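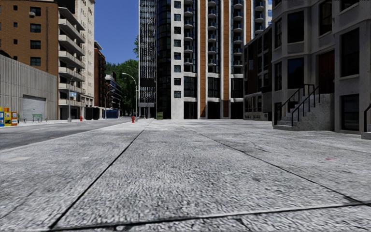 Paron Street Pack for Sidewalk Robots: Review

142 shares
16 comments

Paron is a simulated city district sold by Mapplebeck to teams that develop navigation software for sidewalk robots. The package consists of the street scene, a collision layer, a sensor interface and a set of route files. We evaluated it with the planner we use on our own delivery platform. Vanderleia Portela ran the tests and Knut Ehlers handled the integration. Neither had used a Mapplebeck product before.

Installation took one afternoon. The sensor interface publishes color, depth and pose on separate channels, and the channel names can be changed in one configuration file. Our planner expected depth in millimeters and Paron supplies meters, so a conversion step was needed. The manual states the unit, but only in an appendix.

Ground surfaces are the strongest part of the package. Sidewalk slabs are separated by dark expansion joints that run to the curb at different angles, and the concrete has a coarse speckle that stays convincing at robot height. Metal drainage grates are set flush with the pavement. Our traversability classifier marked the first grate it met as a hole and routed the robot around it. The same classifier makes the same error outdoors, and we had been looking for a way to reproduce it at a desk.

Small debris is present as well. A leaf on the paving has no collision body, so it affects the cameras only. Teams that train a floor segmentation model will want to check how leaves are labeled. In our copy they carried the label of the surface underneath.
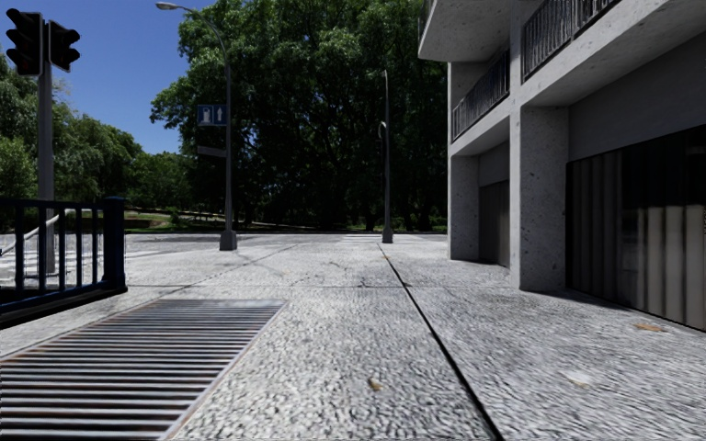
Can the sun position be changed between runs?

Sun angle is set in the route file and is read once, when the run starts. Changing it partway through a run is not supported in the current release.

The standard route set contains 100 routes. Of these, 16 include a signalized crossing, and 20 finish at a building entrance. We ran the full set twice with the same seed. Logged poses from the two passes matched to the last digit stored. With a different seed the start heading changes, but the goal stays where it is. Sarita Goel, who maintains our regression suite, would have preferred some variation in the goal as well.

Glass is treated with more care than we expected at this price. Dark ground-floor windows reflect the street, including poles and tree outlines, and the reflections appear in the color channel. Depth is a different matter. The simulated depth camera returns the plane of the glass in every case, with no dropout. A real stereo camera will not be so well behaved in front of a large window, and results obtained near storefronts should be read with that in mind. Mapplebeck sells a depth noise module separately. We did not test it.

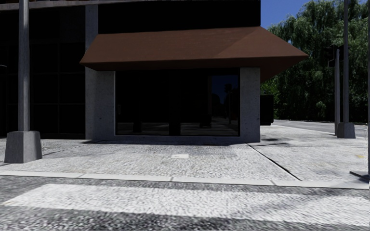

Paron corner storefront with reddish-brown awning, curb and crosswalk stripe.

Curbs have correct collision geometry along their whole length. The robot model supplied with the pack has a slightly higher ground clearance than ours, and it climbed one low curb that our platform would refuse. Replace the model before drawing any conclusions about curb handling. The replacement procedure is described in chapter four and works as written.

Crosswalk markings look worn and grainy up close. Our stripe detector found them without retuning at short range. At longer range the far stripes of a crossing get thin, and detection fell off in the usual way. Traffic signal state is published on its own channel, which is convenient but makes it easy to skip the vision problem entirely. We turned the channel off for all crossing tests.
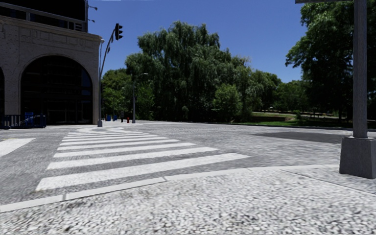 Page last changed: July

Performance was adequate. On our bench machine the scene ran faster than real time with one camera and slower than real time with three. Shadows account for much of the load. Turning them off recovered the lost speed and also removed a class of false obstacles, so we left them on.

We compared Paron with Aritz, the only other street pack we have on license. Aritz has a larger district and a better route editor. Its pavement is flat and uniform, and none of our ground classifier faults appeared there. For planner tests over long distances we will continue to use Aritz. For perception work at low camera height, Paron is the better choice.

Support requests went to Wagner Brito at Mapplebeck and were answered by the next working day. One request, concerning the leaf labels, is still open.

Recommended, provided that the robot model is replaced and the depth data is not taken as representative near glass.

16 comments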